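Why Caps Get Their Own Rack

Have you ever pulled your favorite cap out from under a pile of coats? The brim was probably bent, and the top may have had a dent in it. Caps have a shape, and they keep it best when nothing heavy is sitting on them.

Stores have the same problem. A hat shop may have 300 caps to show, and customers want to look at them without digging through a box. One answer is a rack that turns.

A rotating rack has a pole up the middle and arms that stick out from it, like the branches of a tree. The arms are in levels called tiers. When you push the rack gently, it spins, so you can see the caps on the back without walking around to the other side. A small one can stand on a table or a counter.

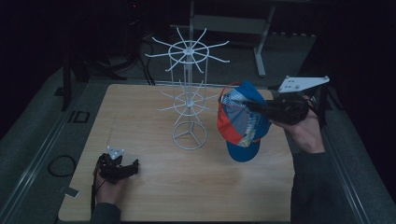

A white wire rack with 2 tiers, and a cap with a bright blue brim.

Why wire? Wire is thin, so it does not hide what is hanging on it. It is also light, and air can move through it.

Look at the ends of the arms on the top tier. They bend up a little. A bent tip helps stop a cap from sliding off when the rack turns. Coat hooks bend up for the same reason.

The base matters too. If all the caps hang on one side, that side gets heavy and the rack can tip over. A wide, round base helps keep it standing. So does spreading the caps out. If you put one on the left, put the next one on the right.

Parts of a cap

Crown: the part that covers your head.
Brim: the stiff part that shades your eyes. Some people call it the bill.
Lining: the cloth on the inside.

Try it at home

You can make a small cap stand with an empty paper towel tube and a bowl. Tape one end of the tube to a piece of heavy cardboard. Turn the bowl upside down, set it on top of the tube, and tape it in place. Use a plastic bowl, and ask an adult to help with the scissors. Put your cap over the bowl with the brim facing out.

Written by Asuka Okabe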